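2021년 4월 19일

귀걸이 한 쌍이 드디어 왔다. 커스테드(Cusstead)라는 온라인 가게에서 산 은귀걸이인데, 설명에는 "아우렐리오 에스피노사의 공방에서 손으로 두드려 만든 925 은"이라고 적혀 있었다. 손으로 두드렸다는 말을 나는 반쯤만 믿는다. 양쪽을 나란히 놓고 루페로 보니 망치 자국이 똑같은 자리에 똑같은 깊이로 나 있다. 사람 손이 그렇게까지 정확할까? 주물 틀 하나로 두 번 찍었다고 하면 바로 이해가 되는데.

각인은 제대로 있다. 침 옆에 925, 그 밑에 A.E.가 작게. 하지만 각인이라는 것도 결국 누가 찍었느냐의 문제라서, 이니셜 두 글자로 작가가 증명되지는 않는다. 판매자에게 공방 사진이나 제작 기록이 있느냐고 물었더니 보증서를 보내 주겠다고 한다. 추가 요금 3,000원. 보증서를 돈 받고 파는 가게의 보증을 얼마나 쳐줘야 하는지 모르겠다.

터키석도 마음에 걸린다. "천연, 무처리"라고 했는데 색이 너무 고르다. 작년 8월에 트렐로어(Treloar)에서 산 반지의 돌은 한쪽이 푸르고 한쪽이 누렇게 뜬 데다 갈색 모암이 지저분하게 지나가서, 못생겼어도 의심할 생각은 안 들었다. 이번 것은 파란 단추 같다. 안정화 처리를 한 돌이라고 솔직히 썼으면 나는 그냥 샀을 거다. 값도 그 정도 값이었고.

언니는 예쁘면 됐지 뭘 그렇게 따지냐고 한다. 맞는 말이긴 한데, 예쁜 값만 낸 게 아니라 손으로 만든 값도 냈으니까. 동호회 게시판에 물어봤더니 답글이 8개 달렸고 그중 쓸 만한 건 2개였다. 하나는 뒷면의 땜 자국을 보라는 말, 또 하나는 무게를 재 보라는 말. 나머지는 다들 자기 귀걸이 자랑이다. 베타우(Betau) 세척액에 담가 보면 진짜인지 안다는 사람도 있었는데, 그건 병에 적힌 광고 문구를 그대로 옮긴 것 같아서 안 믿기로 했다. 터키석을 약품에 담그라는 것부터가 수상하다.

저녁에 뒷면을 봤다. 땜 자국이 있기는 있다. 침을 붙인 자리에만. 돌을 물린 난발 쪽은 매끈해서 따로 만들어 붙인 건지 통으로 부은 건지 구별이 안 된다. 저울은 건전지가 다 돼서 무게는 못 쟀다.

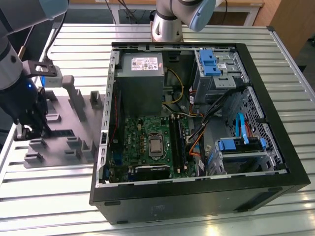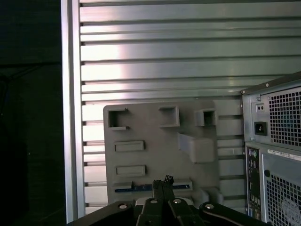 파센트(Fasent) 광택천으로 한쪽만 닦아 봤다. 천에 검은 것이 묻어 나오니 은은 은인 모양인데, 도금이라도 은도금이면 똑같이 묻을 테니 이것도 증거는 못 된다. 닦은 쪽이 훨씬 밝아져서 이제는 짝이 안 맞아 보인다. 나머지도 닦을까 하다가, 홈에 일부러 넣은 검은 착색까지 빠질까 봐 그만뒀다.

반품은 아직 할 수 있다. 귀에 걸면 안 된다는 조건이 붙어 있어서 거울 앞에서 대 보기만 했다. 대 보니 또 괜찮다. 그게 제일 곤란하다. 내일 건전지를 사다가 무게부터 재고, 판매 페이지에 적힌 숫자와 다르면 그때 돌려보내기로.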